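Translated folk tales: keep the dialect or make it smooth?

grillon_reader
I have finished the Haldane edition of the mill tales, 19 stories in 6 chapters. The notes are very good. But the translator made every speaker sound the same, the miller and the bishop also. In my language the miller would speak as a miller. Is this normal for English editions?
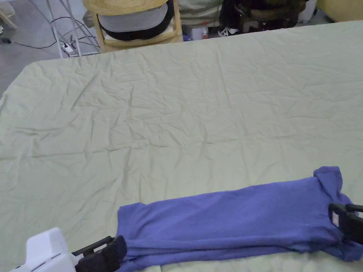
My favorite is number 32 in the old numbering, where the wife must lay out her husband's shirt before he crosses the river. The English says only "she folded it." The original verb means to fold the long way, into a narrow strip, as with the blue T-shirt on my green cloth, and the strip is the road he will walk. Without this verb the ending has no sense.

Flarari
I do not agree about the miller. When translators write dialect, they must choose some English region, and then the reader thinks of that region the whole time. I prefer plain speech. For the verb you are right, a note would be enough. 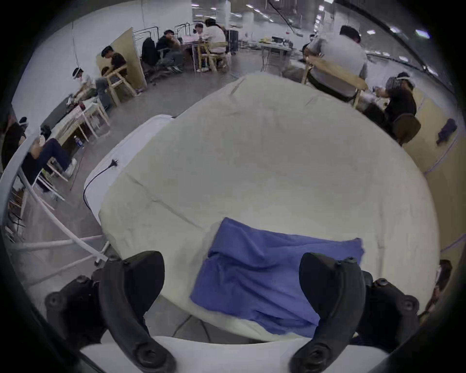 Blue cloth with the cream-white duvet

Vistico64
Did you look at page 64? There is a note on the shirt, but it is placed with the wrong story. I also missed it the first time.

grillon_reader
Thank you, I found it now. It is a pity, because it is a fine note. Still I think a note cannot repair a flat voice. The bishop is supposed to be funny!

Flarari
He is funny in what he does. He loses his hat to a goose, and I did not need an accent for this.
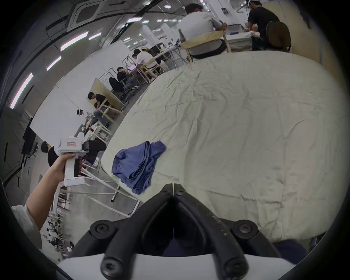 Left hand, white handle

Vistico64
I am between you two. I would keep a few rough words for the miller and leave the others plain. Does anybody know if the second volume has the same translator?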